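Adding the two-armed cell to your shift routine

Part 2: checking a task in simulation

Before Floka takes over a handling job at Suso, the operators who do that job now run it in simulation first. Allow 14 minutes per run.

1. Load the task file and set playback speed to 100 per cent.
2. Select the body view, looking up past both arms.
3. Pause at any point and check each gripper separately. Note which one is in use and which is free. 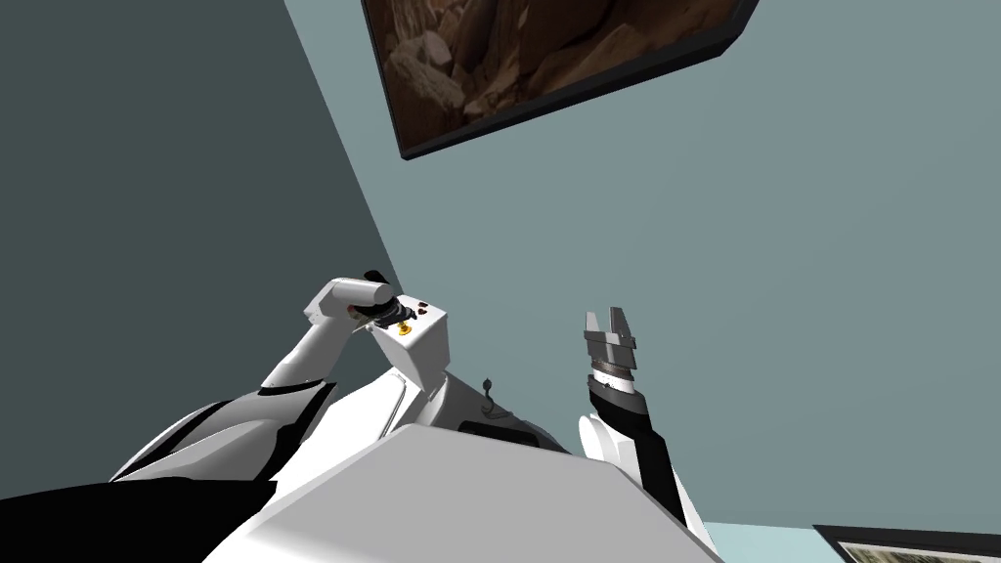
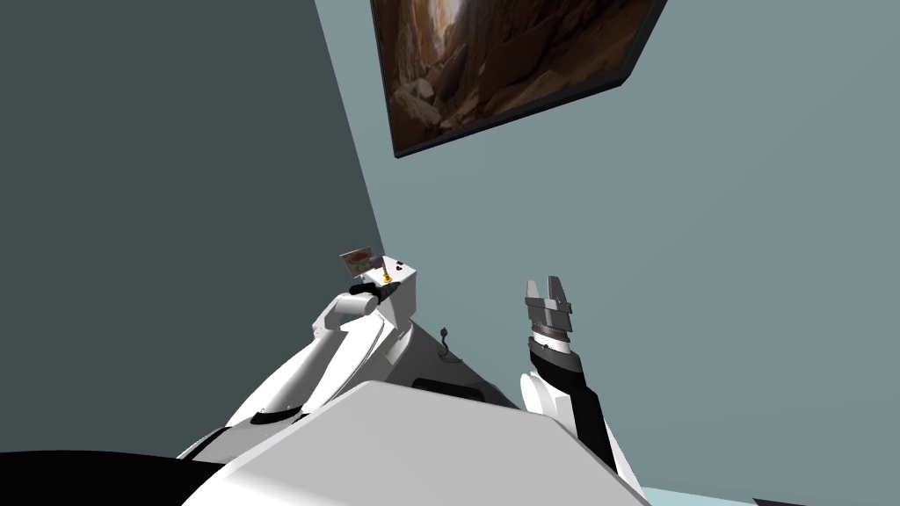
Left arm at work, right gripper open and empty.

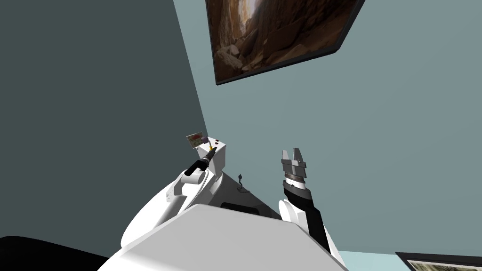

4. Enter any awkward reach in the task log, with the time shown on the playback bar.
5. Repeat with the arms swapped if the log has more than 2 entries.

Operators sign off the log, and Evidetti will not release a task without that signature. On the old line the fitter did this alone - the shift saw the result on Saturday and had to live with it. Expect to spend almost 6 hours a week on checks at first, taken from bench time. Update the rota before you start.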